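Home and Kitchen > Worktops and Surfaces
Thread: Marble worktop, am I mad?

pastrypam
Posted 5 April 2021
Right, we're finally ripping the kitchen out in June and I've fallen hard for white marble. I make a lot of pastry and I love the idea of rolling straight onto it. Everyone at home says quartz.
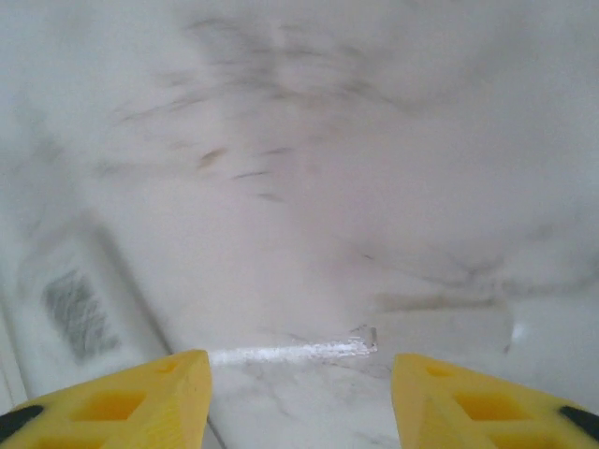
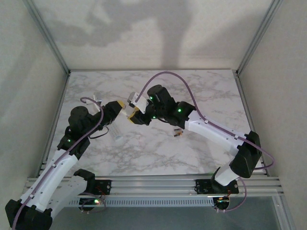

The quote from Sodevis came in at 1097 for the short run by the sink, fitted, and I haven't dared ask about the island yet. Has anyone lived with the real thing? Is it as bad as they say with lemon juice?

grout_expectations
Yes it is. We had it for 4 years and there was a dull ring by the kettle within a week – half a lemon, cut side down, ten minutes. Sealing helps with stains but it does nothing for etching, because that's the acid eating the polish. Get quartz and keep a marble slab for your pastry.

tilly_mint
Disagree! Ours is honed, not polished, and the marks just blend in. It looks a bit lived in and I like that. If you want it to stay like the showroom then no, don't do it, but plenty of old bakeries have marble counters and they look gorgeous.

grout_expectations
Old bakeries weren't paying Sodevis prices though, were they.

underthesink
Did you try Narora? They do offcuts. I got a piece 101 cm long for 164 quid and had it dropped in next to the hob. Cutting was extra and they were slow to ring back, mind.

pastrypam
Ooh, no, I hadn't thought of offcuts. How thick is yours? And do you seal it yourself?

underthesink
30 mil. I wipe Sistix on twice a year, leave it a quarter of an hour and buff it off. Dead easy. Don't go near it with vinegar spray.

tilly_mint
Second that about the vinegar, my mother-in-law "helped" once.

pastrypam
Ha! OK, I'm leaning towards quartz by the sink and a marble offcut for the pastry end. Would the two look daft side by side?

grout_expectations
Only if you try to match them. Go for a plain quartz and let the marble do the veins.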